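The Bottom of the Bin

At a repair shop in Grusstead, the sheet-metal bin is the one piece of equipment that never gets replaced
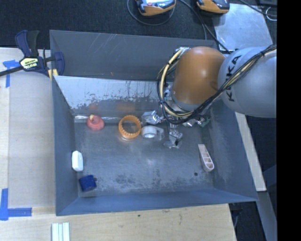
Made to be scuffed

Aoife Hegarty has been repairing metal bins for long enough that she looks at the floor of one before she looks at anything else. The walls can wait. The floor is where things land, slide and get dragged back out again, and after a few years it shows.

Her shop, Cindden, is in the old feed building on Costello Street in Grusstead. It takes up the ground floor and part of the yard. On a Wednesday morning in April the yard held two rows of bins waiting for attention, most of them from packing rooms and sorting benches, a few from farms, and one from a bakery that had used it for dented pans.

They are plain objects. A typical one is a box of gray sheet metal, open at the top, with walls that slope in as they go down. It sits on a tabletop or a bench at a height where someone or something can reach into it. Loose items go in and come out one at a time. When the work is done for the day, there may be a few left on the floor of it, a ring here and a knob there, and they stay until the next shift.

People who buy these bins rarely think about them afterward. Hegarty thinks about them most of the day. She keeps a ledger of every one the shop has worked on, with the date it came in, what was wrong and what was done. The current ledger is a green cloth book, and its last entry before lunch that Wednesday was for a bin with a split corner and a customer who wanted it back by Friday.

Why the walls slope

A straight-sided box is easier to build. It uses simpler cuts, it stacks better against a wall, and it holds more for the same opening. Cindden still gets asked for straight sides, usually by people who have never had to pick small parts out of one.

The trouble is the corners. In a straight-sided box, anything round will find its way to the edge and sit tight against the wall, where fingers can't get behind it. A sloped wall leaves room. There is space for a knuckle, or for a scoop, and an object that does roll to the side rests against an incline it can be drawn up.

Slope costs floor space, and how much to give away is the main argument in the trade. Veltitar, a fabricator that supplied much of the county before it closed its bending shop, liked a steep wall and a wide floor. Hegarty prefers something shallower. She keeps an old Veltitar bin by the door for comparison and drops a wooden ball into it when a customer needs convincing.

"It goes right to the corner and stays there," she said. "Then I ask them to get it out with gloves on."

The height of the back is another choice. A tall back wall stops parts that are tossed in from the front. It also takes a lot of scratching, most of it fine and shallow, from whatever brushes past on the way up and out. Hegarty leaves those scratches alone. A customer once asked her to polish a back wall to a mirror, and she did it, and the bin came back with a complaint that the glare made it hard to see what was inside.

Reading the wear

Glare is a real consideration. Bright metal picks up the color of anything near it. Put an orange part close to the wall and there will be an orange glow on the metal behind it, and a red one will do the same. For a person sorting by color under a strong lamp, that can slow things down. Dull gray is easier on the eyes, and use tends to produce dull gray without any help.

It doesn't produce it evenly, though. The shop's work depends on reading where a bin has gone dark, where it has been rubbed pale, and where it has stayed bright. Pale areas on a side wall usually mean contact, the same sleeve or tool passing the same place. Dark, patchy edges along a seam are harder to judge. They can be grime, or old coating coming away, or the start of rust underneath. Hegarty goes over them with a rag and solvent first. If the patch moves, it was dirt, and the bin goes back to its owner with a small bill.

If it doesn't move, she uses a pick. She runs the point along the seam where the floor meets the wall and listens for a change in the sound. A sound seam gives a steady scrape. A weak one clicks.

The front wall gets the least study and probably deserves more. It is the side people lean on. Hegarty has seen front edges bowed by years of forearms, and one that had been wrapped in bicycle tape by a night crew who were tired of the cold metal.

What a repair involves

Most jobs at Cindden take two days. The first goes to cleaning and straightening. A bowed wall is clamped between boards and worked back a little at a time with a rubber mallet. Split corners are opened up, cleaned to bare metal and welded in short runs, with a pause between each so the sheet doesn't pull out of shape.

The second day is for the floor. A scuffed floor is fine. A gouged one needs work, as thin items catch in the grooves and have to be pried loose. Shallow gouges are sanded out. Deep ones get a new floor panel, cut to drop inside the old one and fixed at the edges. The shop has put new floors in 106 bins so far, and Hegarty has the list at the back of the ledger.

The panel has to sit flat. A raised edge of even a small amount will trap a washer, and she tests each finished floor by sliding a handful of mixed parts across it in all directions. The parts live in a coffee can on the bench: rings, caps, a few plastic knobs, a hinge pin. They were left behind in bins that came in for repair, and no owner has asked for them.

She doesn't paint the inside. Paint chips, and the chips end up in with the parts. Outside surfaces are the customer's business, and some ask for a color so they can tell one line's bins from another's. Blue is the usual request.

Older than the benches

The oldest bin Hegarty looks after belongs to a hardware wholesaler on the edge of town. It has outlasted two sets of benches and a change of building. The floor was replaced in 2000, before her time, and again 10 years later. The walls are original, dented along one side where a pallet jack caught it.

She has offered to take the dents out. The wholesaler's crew said to leave them, as they mark which way around the bin goes on the table, and they would have to learn it over again.

It was in the yard that Wednesday for a loose seam at the back. By three o'clock it was clean and upside down on the sawhorses, with a chalk line drawn along the part that clicked.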